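Household Skills, Week 3: Folding on a Big Flat Surface

Hi all, notes for the laundry session are below. I've typed them up the way I say them in class, so forgive the rambling. Bring one button-up shirt (clean, please, and crumpled is fine) and wear sleeves you can push up.
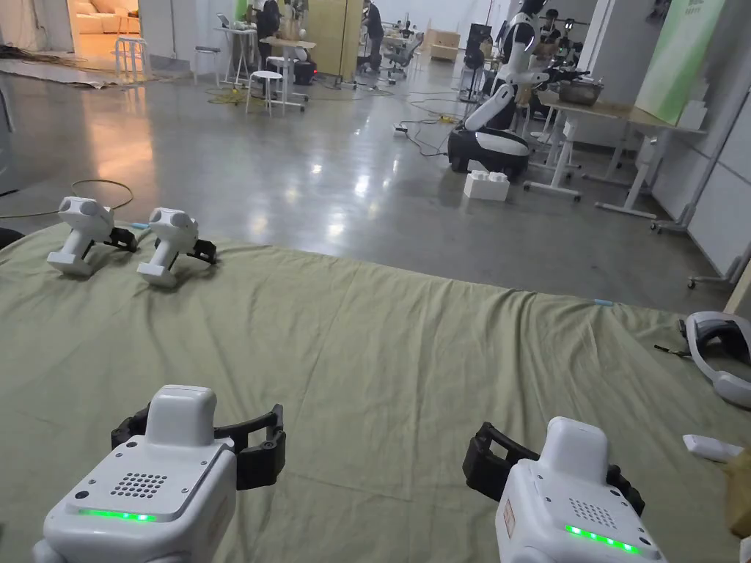
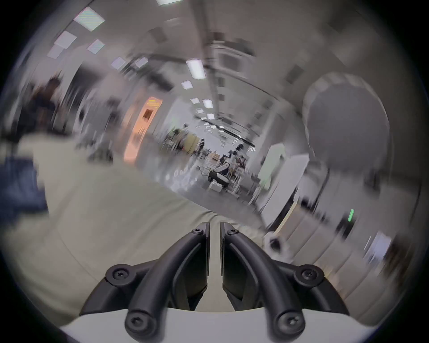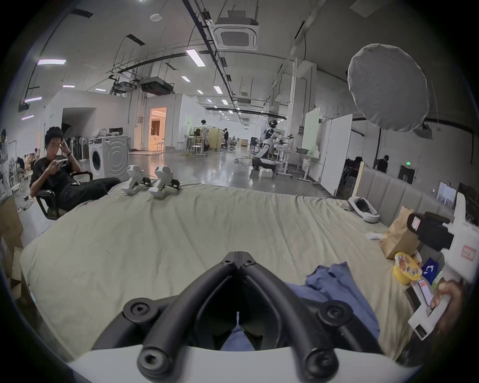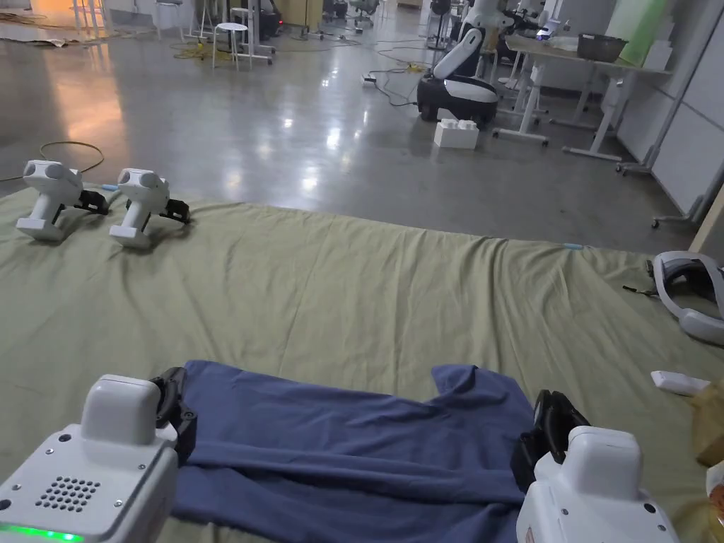
Photos: Batville course collection, 2023-03-02

1. The surface

I learned to fold on an ironing board and it took me years to get over it. Give yourself room! A bed is lovely if you've got one free, and a sheet spread out flat does the job too. I like a plain pale sheet in a colour that's nothing like the clothes, so a dark sleeve doesn't vanish on you halfway through. Our green ones are from the Jarkport linen store, order number 1150 if anyone wants the same.

The sheet doesn't need to be ironed. Soft wrinkles won't matter. What does matter is big ridges running under the shirt, so pull the two corners nearest you and leave it at that.

Push everything else to the far edge or off to one side. I mean phones, bags, controllers, snacks, the lot. You want a clear patch in front of you as wide as your arms, and you'll be surprised how quickly it shrinks.

2. Finding the shirt

A crumpled shirt is a puzzle – don't start tugging at whatever is on top. Look for a sleeve or the collar first. If you've found a sleeve, pin the rest of the cloth down with your left hand and lift the sleeve clear with your right (swap if you're left-handed). Usually the shoulder shows up next, and from the shoulder you can get to the collar, and then you're away.

One side holds, the other side moves. Last April I had a whole group pulling with both hands at once and we ended up with very tidy balls of fabric.

3. Flattening

Lay it face down, collar away from you. Do up the top button and one in the middle before you flip it, which I forget myself most weeks. Sweep from the centre out to each side with a flat palm. Pockets get a pat. Cuffs can wait.

4. The fold

Bring one side in to the middle of the back, then lay its sleeve straight down along the fold. Same again on the other side. Now lift the hem to just under the collar, or fold in thirds if your drawer is shallow. Mine is the old Mendham dresser and it's thirds or nothing.

Flip it over and have a look. If the collar is sitting crooked, the first side came in too far, so open it up and go again.

5. For next week

Fold the same shirt 3 times at home and jot down which step slowed you up. The Sepúlveda reading starts on page 69, and you can skip the bit on starching unless you're keen. We're in room 2107 again, and the door sticks – give it a shove.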